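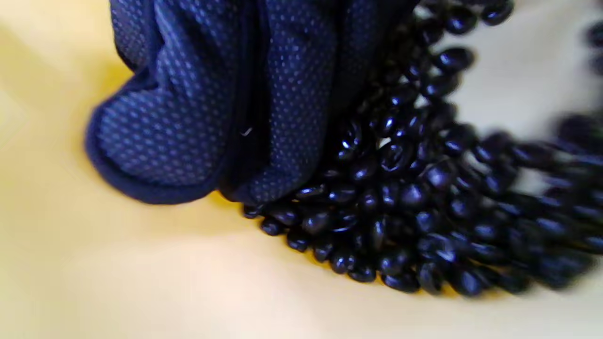

Build notes, part 2: getting a hand to scoop

I'm picking up where the last handout stopped, with the gripper bolted together and nothing clever happening yet. The project is called Brondum (my name for it, no deep meaning) and it lives on a bench in the Zundeo shared workshop. The goal for this part is small: teach it to dig into a bowl of something loose and come up holding some.

Why loose stuff? A block is easy to describe. You know where it is, you close on it, you're done. A pile changes shape every time you touch it, so the plan you made a second ago is already a bit wrong. I wrote three pages of rules for my first try and threw all of them out - please don't start there.

What I do now is record people doing it. You wear the gloves, you scoop, and the software logs finger bend and wrist position together. My October set has 264 scoops in it, and I'd call that the minimum before training is worth the electricity. The next set got to 412 and the motion came out a lot smoother!
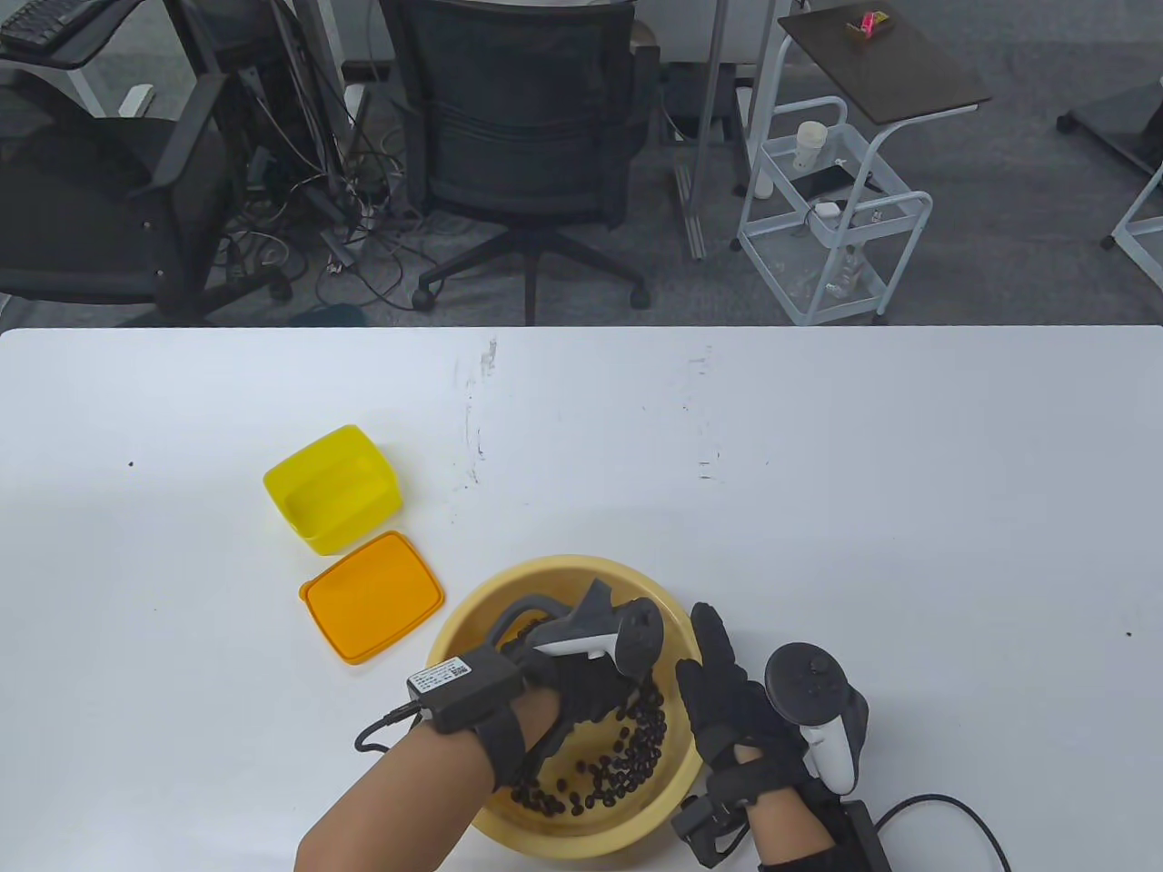

Strap the controllers down tight before you calibrate. If one slides even a little along your wrist, every take after that is off, and you won't notice until you play it back (ask me how I know). Run the cables out to the sides, too. I had one under my forearm for a whole evening and kept tugging it without thinking.

Then go slow. Push in, pause, curl, lift. I leave 2 seconds of stillness at each end of a take so the Famow script can find the cuts by itself.

Fingertips are the hard part. From overhead you lose sight of them as soon as they go in, so you need a close view as well. I line the two up in Luo, the little viewer we set up in part 1.

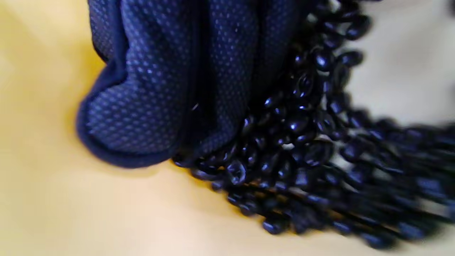 Close view: dotted navy fabric against the glossy black pile.

For next time, record 2 short sets of your own and change one thing between them - speed, depth, whatever you like. Keep the bad takes in a separate folder. We'll use them.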